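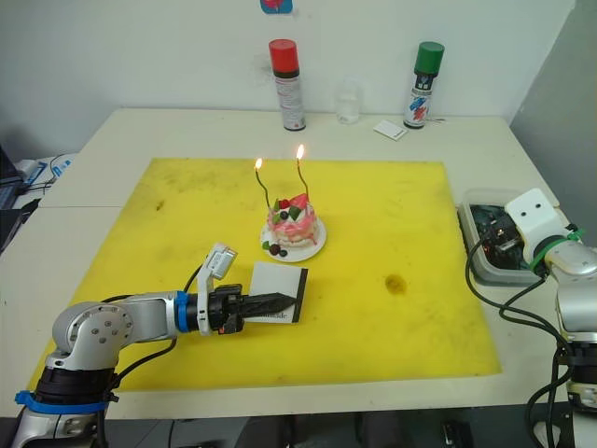
The Endier is a small round layer cake for birthdays and name days, made for two people and served whole on a plate. It takes its name from a bakery in Hillholm, where it was first sold as a cheaper choice than the large party cake.

Decoration
The outside is pale, with red or pink glaze poured over the top and left to run down the sides. Strawberry is the usual topping, with dark berries and green leaves. A few berries may also be set on the plate, and glaze that spreads round the base is not wiped away.
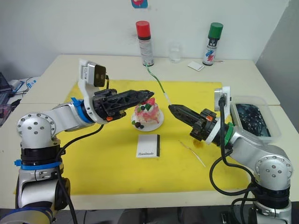 Bakers in the Podaver valley use cream cheese in the frosting, while those on the coast keep to whipped cream. Both kinds are chilled for 2 hours before glazing. The finished cake is around 7 cm tall and is best eaten the same day.

Candles
Thin candles are preferred, as thick ones split the top layer. Twisted and curved candles, known locally as yooks after the shop Yook, became common later. They lean as they burn and are set well apart. Older households still put in one candle for each ten years, so that a cake for a person of 70 carries seven.

Cards
A greeting card is often laid beside the plate. It is read out before the candles are blown out.
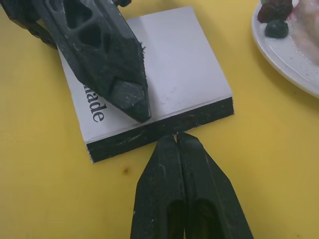

HILLHOLM, June 9, 2022
The town's yearly cake fair returned to the market hall, having been put off in March. Entries were judged on the glaze and the evenness of the layers. Candles were not marked.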